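The Half Second We Don't Talk About

I've been fixing and fussing over grippers for long enough that people at parties ask me when the robots are coming for the dishes, and my answer for the last year or so has been a long story about a soft plastic bag. I'll try to keep it shorter than usual.

In February, at Mistanach, we had an arm clearing rubbish off a table, which it had done nicely 200 times in a row. On the next go it closed on a crumpled bag, reported a good grasp, lifted, and swung across to the bin. The bag had something heavier folded up inside it. The load slid out partway, the controller decided the grip was slipping and squeezed harder, and the arm yanked sideways into the space where Hanna Laskowska was reaching for her notebook. She got a bruised wrist and a fright. She was very gracious, more gracious than I would have been, and she was back the same afternoon asking for the logs.

The logs were what bothered me. There were 1140 recorded grasps in the set we had trained on, and when Hanna sat down and went through them (bless her patience, it took her the better part of two evenings) she found 235 where the jaws had closed on something crumpled. Every one of those was marked as a success the moment the pads met. Whatever happened in the half second afterwards, the sag and the slither and the little tear, had been trimmed off as untidy. 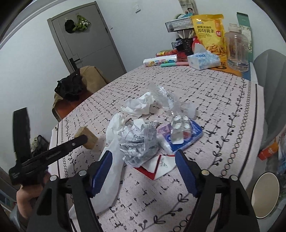

My neighbour Gopinath Rajan, who teaches woodworking and has no time at all for robots, said we'd taught the thing to shake hands and never to carry anything. I've been repeating that to anyone who'll stand still, and I do think he's right. A wooden block is an honest object. You take hold of it and it stays the shape it was. Paper wads and thin plastic have their own ideas, and anybody who has carried a kitchen bag down three flights of stairs knows it in their fingers.

The fix we were offered, by a very pleasant fellow from Vamden, was a force limit and a yellow line on the floor. We took both, and I'd tell any shop to do the same before lunch. But I don't love how quickly everyone relaxed once the tape was down. The tape keeps a wrist out of the way. It does nothing for an arm that believes it is holding something it has already half dropped, and sooner or later that arm will be working in somebody's kitchen, with a toddler underfoot and no line on the lino.

So my plea, for what it's worth, is that we stop trimming. Keep the clumsy ends of the recordings, label the drops as drops, and let the people gathering them make a proper mess of the table. It's slower and the numbers look worse for a while. Ours certainly do, and I've had a couple of awkward phone calls about it, with another one booked for tomorrow at nine.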